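# Boîte de sol

Une **boîte de sol** (ou prise de sol) est un boîtier encastré dans un plancher, fermé par un couvercle, qui donne accès à des prises de courant ou de réseau loin des murs.

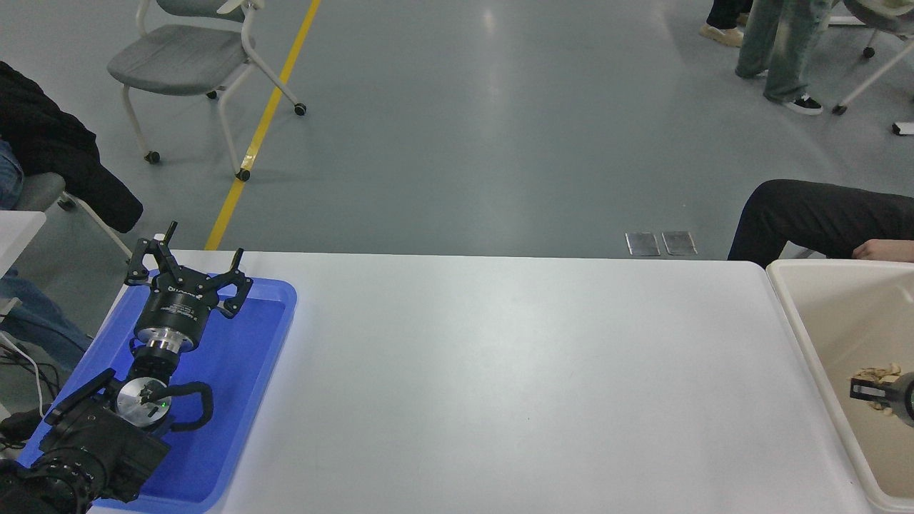 On l'emploie surtout dans les bureaux, les salles de réunion, les ateliers légers et les salles de cours, où les tables sont souvent placées au milieu de la pièce. Elle évite de faire courir des rallonges en travers des passages.

## Constitution

Une boîte de sol comprend un bac, scellé dans la chape ou fixé dans un plancher technique, un support d'appareillage et un couvercle. Le bac reçoit les conduits par ses flancs. Le couvercle, en métal ou en matière plastique, est plein ou muni d'une trappe qui laisse sortir les cordons une fois refermée. Certains modèles ont un cadre creux dans lequel on colle un morceau du revêtement de la pièce.

Les boîtes sont posées seules ou par paires. Dans ce second cas, l'une est en général réservée au courant fort et l'autre aux câbles de données – les deux circuits restent ainsi séparés jusqu'au local technique.

## Implantation

L'emplacement est fixé avant le coulage du sol, d'après un plan de mobilier. Jolán Kozma, dans son manuel d'aménagement publié chez Fustenier, conseille de placer la boîte sous le plateau ou juste derrière le bord arrière de la table, à 12 cm au moins des pieds. Un couvercle situé dans l'axe d'un passage s'use plus vite et gêne les sièges à roulettes.

Dans les locaux à sol lisse, peint ou coulé en résine, des lignes de couleur, le plus souvent jaunes, peuvent délimiter les allées ou les zones de travail. Kaj Juhl recommande de tracer ces lignes après la pose des couvercles, pour ne pas avoir à repeindre les cadres.

## Entretien

Le couvercle se nettoie avec un chiffon peu humide. Le lavage à grande eau est exclu, sauf pour les modèles étanches. La poussière accumulée dans la gorge du cadre s'enlève à l'aspirateur, couvercle ouvert et circuit coupé. Un couvercle qui bascule sous le pied doit être recalé ; le défaut vient le plus souvent d'une vis desserrée ou d'un joint écrasé.

## Voir aussi

- Goulotte
- Plancher technique
- Colonne de distribution
- Marquage au sol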